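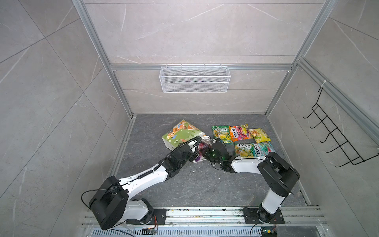 I am lining a small utility room and need advice on the joint where the wall panels meet the floor. The walls are plasterboard on timber studs, and the floor is a concrete slab with a self-levelling compound over it. Neither is perfectly flat. The finish I have settled on is a grey marble pattern on the walls over a darker grey marble-patterned floor, the same pairing as in the photo, and my difficulty is the line where the two greys meet. A white sealant will show as a stripe. A dark one will follow every dip in the slab and make the dips obvious.

The panels are solid PVC, sold under the name Zutance. The leaflet covers vertical joints in detail and says nothing useful about the bottom edge, except that it must not be "tight". I have dry-fitted the first wall. With the panel level, the gap at the floor runs from nothing at one end to 3 mm at the other.

Points I would like settled before I open the adhesive:

- Should the panel stand on the floor or be held clear of it?
- Light sealant or dark?
- Is a skirting trim worth having, given that a washing machine will hide much of one wall?

The room is unheated in winter and gets warm when the dryer is on.

Štěpánka Bartoš

---

**Leonilde Falcão**

Hold it clear. PVC moves with temperature, and a panel standing hard on a slab has nowhere to go except outwards, so you get a bow at mid-height. Find the highest point of the floor along each wall and set your level line from there, with a 3 mm packer under the panel at that point. Your gap will then vary from 3 mm to double that, which a gun-applied sealant can bridge if there is backing rod behind it in the wider part.

Order of work:

1. Vacuum the floor edge and wipe it down. Dust from levelling compound is the usual reason for sealant letting go.
2. Set the packers, fix the panel, and leave the packers in until the adhesive has cured.
3. Pull the packers. Do not leave them in the joint.
4. Push in the rod where the gap is wide enough to hold it.
5. Tape the floor and the panel, seal, tool the bead once, and remove the tape while the sealant is wet. 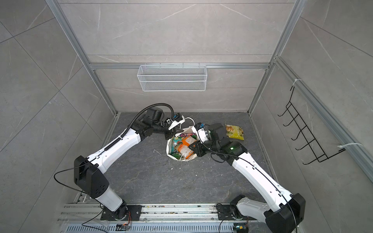
On colour, match the floor. The eye reads the bead as part of whichever surface it resembles, and a dark bead against a dark floor looks like the floor turning up slightly. Tape the floor side in a straight line and let the bead vary in width a little. The dips will be much harder to pick out. Plarero do a slate grey in neutral cure that I have used on a similar floor. Test it on an offcut first, as it dries darker than the cap suggests.

Check your studs too. If they are at 400 mm centres you are fine. Wider than that, and the board behind will flex when the machine spins.

**Benvinda Veloso**

I just used white. It went grey by itself after a winter.

**Vitória Correia**

Agree with Leonilde on the gap, but I would fit a trim on the walls you can see and seal only the hidden one. A 30 mm skirting in plain grey covers the variation completely. Fix it to the panel and leave it free of the floor, then run a 2 mm bead underneath. Cut the internal corners square and butt them. Mitres open up in a room that goes cold and warm.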